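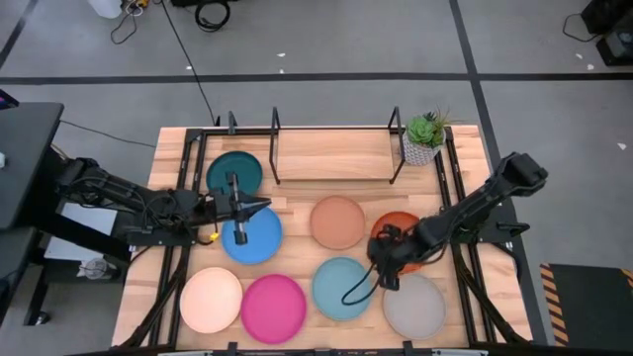 The Camivov two-arm table at Varnotwood's Lavport workshop, with both grippers over the plates.

MEDIA RELEASE

Varnotwood publishes full findings on Camivov restart fault and offers free fix to every site

LAVPORT – Varnotwood has finished its review of the restart fault that led it to pause all Camivov tableware systems in July, and is today sharing the full findings with customers, repairers and anyone else who works with two-armed machines. The cause is known, the fix has been tested, and the first customer sites are already back at work.

The fault came to light at the Hennessy test kitchen in Lavport during a plate-sorting job. The right arm had stopped itself mid-move, as it is meant to do when it meets more resistance than it expects. An operator cleared the alarm and pressed restart. The arm should have stayed where it was and waited for a second button press. It moved 70 millimetres sideways first, knocked a plate off the table and stopped again.

The operator was standing behind the floor line and was not hurt. The plate broke. Hennessy staff switched the system off at the wall, left everything where it lay and rang our service desk, and we are very grateful for how well they handled it.

"We could have put this down to a bumped arm and a broken plate," said Áine Mulcahy, head of engineering at Varnotwood. "But an arm that moves before it has been told to is a safety matter, whatever it's carrying and however slowly it's going. We asked every site to stop that afternoon, and every one of them did."

What went wrong

Camivov uses two arms that share one table. To keep them from colliding, the controller holds a small map of where each arm is and where it plans to go next. When one arm stops on a fault, its planned move is supposed to be wiped from the map.

The review found that the wipe could fail if the other arm finished its own move within the same fraction of a second. The old plan stayed in memory. Clearing the alarm then released the brakes with that plan still live, and the arm set off on the leftover part of its move before the controller noticed and halted it.

The team also found a second problem, and it's one we are pleased to have caught. The gripper cable on the test system had been routed with too much slack. With the wrist turned a certain way, the loop could catch on the rim of a plate and pull, and the arm read that pull as a collision. The slack cable did not cause the unwanted move, but it did cause the stop that came before it, and it would have gone on causing stops that operators had to clear by hand.

Finding the fault took patience. For the first week the bench system in our workshop refused to misbehave at all. Tyra Westerberg, who led the bench testing, then began running the arms out of step with each other, shifting the timing a little on each pass while plates were picked up and put down at every part of the table.

"It was a great moment when it finally happened in front of us," said Westerberg. "I'd been staring at plates for days! You can't fix something properly until you can make it go wrong on purpose, and from then on we could do it whenever we liked."

What has changed

Updated controller software now wipes the planned moves for both arms whenever either one stops, and checks that the wipe has worked before the brakes can be released. If the check fails, the system stays locked and needs a full power-down. Restarting takes a little longer than it used to, which operators will notice.

The gripper cables are being re-routed with a shorter loop and an extra clip at the forearm. The job takes less than an hour per arm and will be done by our own technicians at no charge.

Operator instructions have been rewritten as well. The old guide told people to clear the alarm and then check the table. The new one puts these steps in the opposite order, and says plainly that no one should reach over the table until both arms have been shut down and the key removed. Eamon Scanlon of our training team rewrote the page with help from operators at Hennessy, who pointed out that the old wording was also in very small type.

The repaired bench system has since completed 2000 forced stops and restarts without an unwanted move. That result covers the timing fault described here and the cable routing as fitted in our workshop. Testing with heavier dishes is still going on, and sites that handle them should wait for a separate notice before restarting.

Back to work at Hennessy

The Hennessy test kitchen was the first to receive the update, and its system has been running again on light plates, with a Varnotwood technician on site for the early shifts.

"I wanted to see it stop and stay stopped, and they let me try it as many times as I liked," said Deirdre Tierney, kitchen manager at Hennessy. "The crew are glad to have it back. They had plenty of questions, and they got straight answers, including a couple of 'we don't know yet'."

What customers should do now

Sites that have not yet had a visit should keep their Camivov system powered off and the key stored away from the machine. Please do not install the software without the cable work, as the two are being signed off together. Anyone who remembers an arm moving after an alarm was cleared, even slightly, is asked to report it, no matter how long ago it was.

The full report, including timing logs and the steps used to reproduce the fault, is free to customers and to other manufacturers on request. We would love to hear from teams who have seen something similar.

Media and customer contact

Tadhg Nic Aodha, Varnotwood, Lavport
The service desk is open from 8 am on working days.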